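Chapter 6
What Surveys Can and Cannot Tell You

Ask a room of people how often they eat vegetables and you will get an answer from almost everyone in it. The answers can be added up, averaged and put in a chart. Whether the chart has anything to do with vegetables is a separate matter, and it is the subject of this chapter.

Students usually come to surveys with too much trust. A percentage with a decimal point looks like a measurement, the same sort of thing as a reading off a bathroom scale. It is closer to a summary of what certain people were willing to say on a certain day, in reply to certain words. Sometimes that is very useful. Often it is less useful than the person paying for it would like to believe.

We will spend most of our time on four sources of trouble: who was asked, who answered, what they were asked, and what was done with the answers afterward. Chapter 7 takes up the arithmetic of sampling error. I have put it second on purpose. Sampling error is the part of the problem that can be worked out with a formula, and textbooks have a habit of treating it as the whole problem.

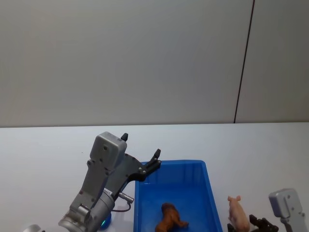 Take the question of who answered. A firm mails out 2433 questionnaires and gets 700 back. The report says that 700 customers were surveyed, and it gives a margin of error worked out for a random sample of that size. But the 700 were not a random sample of anything. They were the people who opened the envelope, had a pen, and cared enough to finish. The other 1733 may have felt the same way as the 700. They may have felt the opposite. The formula has no opinion on this, and the report should not pretend that it does.

The usual defense is that the returned forms "look like" the customer base in age and sex. This is worth checking, and it settles very little. Two women of 45 living on the same street can differ in exactly the thing you wanted to measure, and one of them likes filling in forms.

Wording causes just as much damage and is harder to spot from the outside. Compare "Should the town limit parking on Canedance Street?" with "Should residents lose parking on Canedance Street?" A reader who sees only the result, printed under a headline about parking, has no way of knowing which was used. Make it a rule to look for the exact question before you look at the number. If the exact question was not published, treat the number as gossip. 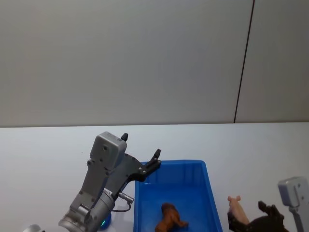 Order matters too. Put a question about crime ahead of a question about the mayor and the mayor's rating may move. Put it after, and you have a different survey. There is no neutral order, only orders that have been thought about and orders that have not.

The case below will be used throughout the chapter. It is a newspaper report on a survey of bus riders, carried out by the research firm Wernell for the town of Ormont. Read it once quickly, the way most people read a newspaper. Then read it again with a pencil and mark every claim that goes further than the survey could support. I count more than the paper's editor did.

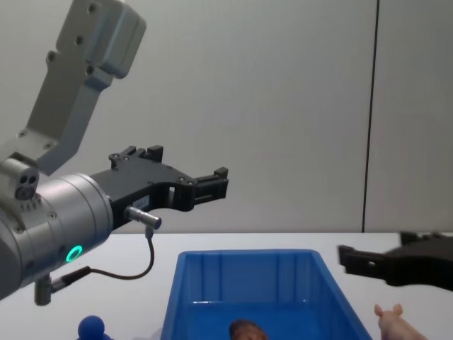

ORMONT, June 25, 2005

Riders in Ormont overwhelmingly support replacing the Charvát line with an express service, according to a survey released by the town. Of 1457 riders questioned at the main station, most said they would "welcome faster buses."

"The public has spoken," said Marek Paulík, who heads the transit office. He said the express would make fewer stops but did not say which would be dropped.

Dušan Ondrejka, a driver on the line, was less sure. He said that many of his regular passengers get on at the small stops and never pass through the main station at all. A second survey of 120 riders, done on board, has not been released.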